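The Lacquer Panels of Harkberg

When the old municipal library in Harkberg closed for repairs, the builders took down a row of cupboards and found 42 lacquer panels leaning against the wall behind them. They were wrapped in newspaper. Most of them carried the same small signature in the lower corner: Hầu.

It took almost two years to learn who this was. Hầu was a painter who came to the town as a young man and taught evening drawing classes over a bakery. He sold very little. What he left is a strange and quiet body of work, in which the river at Harkberg is painted with the black, red and eggshell of a lacquer workshop.

Lacquer is a slow technique. Each layer must dry in humid air before the next one is put on, and then the surface is rubbed down with water and fine stone until the lower colors come through. A painter cannot see his picture while he makes it. He has to remember it. 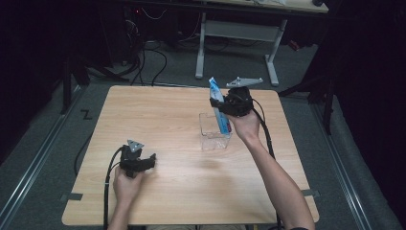

The best panel, in my opinion, is "Ferry, Morning." The boat is only a thin line of crushed eggshell, and the water takes up almost the whole surface. From three steps away it looks plain black. Come closer and there is a brown under the black, and under the brown a little gold – so little that one could take it for a scratch.

Svenja Bachmann, curator at the Warwood Gallery, has hung the panels low and without glass. She was right to do so. Lacquer changes when the visitor moves, and glass would have killed this effect. I am less happy with the last room, where the late works hang too close together and the wall texts are long. There are 30 panels in the show. The other 12 are still with the restorer, and the plan is to bring them in next August.

One question remains open. Several panels have no signature, and their drawing is stiffer, especially in the trees. The gallery gives them to Hầu as early works. The paper around them was from the same years as the rest, but this proves only when somebody wrapped them.
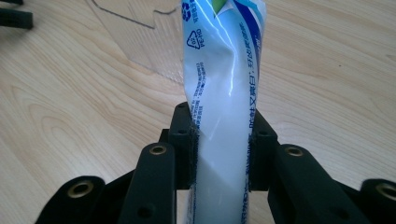
Zsófia Kerekes does not agree with the label "early works." In her view the unsigned panels were made by students from the evening class, with the teacher correcting only the skies, and she would like to see them shown under the name of the class. The skies are indeed much better than the trees. I went back to look a second time and could not decide.

The exhibition is open at the Warwood Gallery until spring, every day except Monday.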